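Runenard 과제 중간 진척 보고: 객실 시연회 결과 및 후속 조치

제출처: Gridthorpe 과제관리 담당
작성: Maja Gajewski (현장 시험), Themba Steyn (제어·소프트웨어)
검토: Obadia Obura
대상 기간: 직전 보고 이후 3월 말까지

1. 요약

보고 기간의 주요 업무는 Stavovby 객실에서 진행한 공개 시연회의 준비, 실행, 사후 분석이다. 시연 항목은 침대 위에 놓인 의류를 로봇이 집어 수거 위치로 옮기는 작업으로 한정하였다. 침구 정리, 욕실 물품 보충, 바닥 청소는 이번 범위에 포함하지 않았다. 계획한 시연 순서는 모두 수행하였으나, 침구와 의류를 함께 집는 오류가 해소되지 않아 해당 마일스톤은 '부분 달성'으로 보고한다.

예산 항목 간 전용은 없다. 일정은 손끝 부품 재가공 때문에 다음 단계 착수가 늦어질 가능성이 있으며, 상세는 7항에 기술한다.

2. 직전 보고 이후 진행 사항

직전 보고에서 미결로 남긴 항목은 세 가지였다.

(가) 손목 카메라와 그리퍼 사이의 좌표 보정. 보정판을 사용한 기존 절차를 객실 안에서 반복할 수 있도록 정리하였다. 로봇을 방으로 옮긴 뒤 재보정이 필요한지 판단하는 점검 동작을 추가했고, 점검을 통과하지 못하면 작업 프로그램이 시작되지 않는다. 시연회 준비 기간에 이 잠금이 두 번 걸렸다. 한 번은 카메라 고정 나사가 풀린 것이 원인이었고, 다른 한 번은 원인을 특정하지 못하였다.

(나) 영상 취득과 제어 명령 사이의 지연. 평균 지연은 약 100 ms로 측정되었다. 정지한 물체를 집는 데에는 지장이 없다. 다만 천이 손끝에 닿아 움직이기 시작한 뒤에는 이 지연으로 인해 자세 수정이 한 박자 늦게 들어간다. 현재는 접촉 직전에 하강 속도를 낮추는 방식으로 대응하고 있으며, 근본적인 개선은 영상 전송 경로를 바꾸어야 가능하다.

(다) 비상정지 구역의 재설정. 실험실 기준으로 정한 구역은 객실의 통로 폭에 맞지 않았다. Themba Steyn이 구역을 침대 쪽과 문 쪽으로 나누고 각각 별도의 정지 조건을 부여하였다. 변경 내역은 안전 문서 부록에 반영되어 있다.

3. 시연회 개요

장소는 숙박 운영사 Szewczyk가 제공한 Stavovby 건물의 객실이다. 가구는 이동하지 않았다. 기존 실험실 시험에서는 침대 양쪽을 비워 두었으므로 접근 경로에 제약이 없었지만, 이번에는 실제 배치에서 팔의 작업 범위가 얼마나 줄어드는지를 확인하는 것이 목적 중 하나였다.

참관 인원은 34명이다. Szewczyk 객실 관리 부서, 인근 숙박업체의 설비 담당자, 지역 직업학교 교원이 주를 이루었다. 객실 안에 한꺼번에 들어갈 수 없으므로 조를 나누어 입장시켰고, 대기 조는 복도에서 Tadeo Huenchumán이 설명을 맡았다. 오전 조는 09:30에 시작하였다. 오후 첫 조는 로봇 충전 때문에 예정보다 늦게 시작하였으며, 이로 인해 마지막 조의 질의 시간이 줄었다.

각 조에 대해 다음 순서를 적용하였다.

- 안전 안내 및 비상정지 버튼 위치 확인
- 의류 한 점을 침대 위에 임의로 놓음(배치는 참관인이 선택)
- 손목 카메라 영상으로 파지 후보 지점 산출
- 접근, 하강, 파지, 들어 올림, 수거 위치로 이동
- 실패 시 재시도 한 차례, 이후 운영자 개입
- 질의응답

참관인이 의류를 직접 놓게 한 것은 Obadia Obura의 제안이다. 준비된 자세만 보여 준다는 인상을 피할 수 있었고, 동시에 우리가 시험하지 않은 접힘 상태의 자료를 확보하였다. 반면 조별 난이도를 통제할 수 없어 조 사이의 성공률 비교는 의미가 없다. 아래 결과는 이 점을 감안하여 읽어야 한다.

4. 시험 결과

준비 기간과 시연 당일을 합한 파지 시도는 164회이다. 분류는 영상 기록을 재검토하여 Maja Gajewski가 수행하였고, 판정이 모호한 건은 Themba Steyn과 합의하여 처리하였다. 건별 판정표는 별도 파일로 제출한다.

4.1 정상 파지

구겨진 의류는 펼쳐진 의류보다 다루기 쉬웠다. 위로 솟은 주름이 있으면 손끝 두 개가 양쪽에서 닫히면서 천을 확실하게 물었다. 침대 면에 납작하게 펼쳐진 옷은 손끝이 옷감 위를 미끄러지거나 이불까지 함께 집는 경우가 많았다. 이 경향은 실험실 결과와 일치한다.

4.2 침구 동반 파지

가장 빈번한 실패 유형이다. 푹신한 이불은 하강하는 손끝 아래에서 눌리고, 손끝이 닫힐 때 가장자리가 함께 말려 들어온다. 들어 올리는 초기 구간에서 하중 추정값이 기준을 넘으면 내려놓고 재시도하도록 되어 있으나, 이불의 일부만 물린 경우에는 하중 변화가 작아 검출되지 않았다. 당일에도 이불 모서리가 옷과 함께 딸려 올라오는 장면이 나왔고, 운영자가 정지시켰다.

대책으로 하강 깊이를 줄이는 방안을 먼저 시험하였다. 동반 파지는 감소하였으나 얇은 옷을 놓치는 경우가 늘었다. 현재 설정은 두 오류 사이의 절충값이며, 이 값을 더 조정하는 것으로는 개선 여지가 크지 않다고 판단한다.

4.3 영역 분할

어두운 옷과 흰 침구의 조합에서는 경계 검출이 안정적이었다. 흰 수건이나 밝은색 셔츠는 주름 그림자와 옷의 윤곽이 구분되지 않는 경우가 있었다. 창 쪽에서 빛이 드는 시간대에는 침구의 밝은 부분이 포화되어 이 문제가 심해진다. 노출을 낮추면 침구의 세부는 살아나지만 검은 옷감의 주름이 사라진다. 두 가지 노출로 연속 촬영하여 합치는 방법을 시험 중이며, 앞서 언급한 지연이 더 늘어난다는 문제가 남아 있다.

글자나 무늬가 인쇄된 옷에서는 인쇄 부분이 별개의 물체로 분리되는 오류가 준비 기간에 관찰되었다. 학습 자료에 인쇄 의류를 추가한 뒤 빈도가 낮아졌다. 인쇄면의 가장자리를 접힘선으로 오인하여 파지 후보로 올리는 문제는 일부 남아 있다.

4.4 접근 경로

침대 머리 쪽은 협탁과 등 때문에 팔꿈치 여유가 부족하다. 베개 가까이에 놓인 의류에 대해서는 경로 계획이 실패하거나 손목을 크게 기울인 자세를 택하였다. 손목이 기울면 두 손끝 중 하나가 먼저 침구에 닿으므로 파지 품질이 떨어진다. 베개 근처는 작업 가능 영역에서 제외하는 것이 타당한지 Szewczyk와 협의가 필요하다.

5. 참관인 의견

서면 의견은 퇴장 시 수거하였다. 반복하여 나온 사항은 다음과 같다.

속도. 객실 관리 부서는 사람이 한 번에 걷어 내는 물량과 비교하여 작업 시간이 길다고 평가하였다. 타당한 지적이며, 본 단계의 목표에는 시간 기준이 포함되어 있지 않다. 다음 단계 계획서에는 시간 기준을 넣을 것을 제안한다.

투숙객 소지품. 옷을 집어 옮기는 동작이 분실이나 손상 책임과 연결된다는 질문이 여러 조에서 나왔다. 주머니에 물건이 든 옷을 구분할 수 있는지도 질문을 받았다. 현재 기능으로는 구분하지 못한다고 답변하였다.

카메라. 객실 내 영상이 저장되는지에 대한 문의가 있었다. 당일 영상은 연구 목적으로 저장하였고, 입장 전에 안내문을 배부하였다. 실제 운용 시의 저장 정책은 정해지지 않았다.

소음. 의견 없음에 가까웠다. 직전 보고에서 위험 항목으로 올렸던 구동 소음은 목록에서 내린다.

직업학교 교원 측에서는 실습용 자료 제공을 요청하였다. 보정 절차서와 판정 기준표는 제공이 가능하며, 영상 원본은 동의 범위를 확인한 뒤 회신하기로 하였다.

6. 장비 상태

시연 종료 후 점검에서 손끝 체결부의 유격이 확인되었다. 재조임으로 기준 안에 들어왔으나, 같은 부위에서 반복될 경우 부품을 교체한다. 손끝 표면의 마모는 육안 기준으로 경미하다. 예비 손끝은 6개가 남아 있으며, 이 가운데 일부를 재가공 시편으로 사용할 예정이다.

배터리는 오전 조를 마친 시점에서 예상보다 잔량이 낮았다. 대기 중에도 팔을 들어 올린 자세를 유지한 것이 주된 원인으로 보인다. 대기 자세를 접힌 상태로 변경하였고, 변경 후의 소모량은 아직 측정하지 않았다.

7. 일정 및 위험

손끝 형상 변경이 다음 단계의 선행 조건이다. 끝이 뾰족한 현재 형상은 주름을 물기에는 유리하지만 푹신한 면에 파고드는 경향이 있다. 끝단을 완만하게 가공한 시편을 비교 시험하기로 하였고, 가공 업체의 납기가 확정되지 않았다. 납기가 늦어지면 비교 시험과 다음 객실 시험의 순서를 바꾸어 진행한다.

객실 사용은 Szewczyk의 예약 상황에 따라 변동된다. 다음 사용 기간은 구두로만 합의된 상태이므로 서면 확인이 필요하다. Tadeo Huenchumán이 담당한다.

8. Gridthorpe에 요청하는 사항

- 4.2항의 미해결 오류를 감안하여 해당 마일스톤을 '부분 달성'으로 처리하고, 잔여 항목을 다음 단계로 이관하는 데 대한 승인
- 손끝 재가공 비용을 소모품 항목에서 집행하는 데 대한 확인
- 객실 영상의 보존 기간에 관한 기준 제시

9. 다음 보고까지의 작업

노출 합성 방식의 지연 측정, 인쇄 의류 자료의 추가 수집, 하중 기준 외에 침구 동반 파지를 검출할 수 있는 방법의 검토를 우선한다. 검출 방법으로는 들어 올리기 직후 손목 카메라로 손끝 사이의 색과 질감을 확인하는 안이 유력하다. 어두운 옷에서는 구현이 간단할 것으로 예상하며, 흰 옷에 대해서는 별도의 방안이 필요하다. 시험은 침대 위 의류를 대상으로 기존과 같은 배치에서 계속한다.
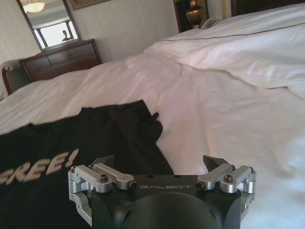 흰 옷에 대한 방안은 Themba Steyn이 초안을 작성하고, 검토 결과는 다음 보고의 4.3항에 해당하는 위치에 기재한다.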